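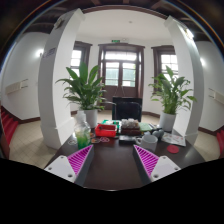 Last updated: 23 July 2025

The Trukura studio opened its doors to fans of the dating show Zerken in May, and I went along on the second of the 2 visitor days. Tickets were limited to 60 per session. The tour starts in the parking lot, where a Bralum shuttle takes you to the stage door, and phones go into a locker before you get any further.

The villa living room is much smaller than it looks on TV. The fireplace is gas, the staircase stops at a blank wall, and the balcony used for the rose-petal dates is 10 steps from the makeup room. Our guide said more than 2,060 people applied for the last season. 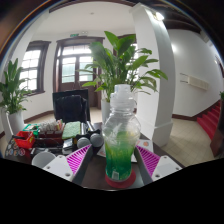

After the villa we got to sit in the reunion chairs – they are hard, and low to the floor. The Prajapati lounge, where the eliminated contestants give their exit interviews, was closed for painting. The gift shop had mugs and season one posters. Allow two hours, and eat first, as the cafe only had chips and coffee.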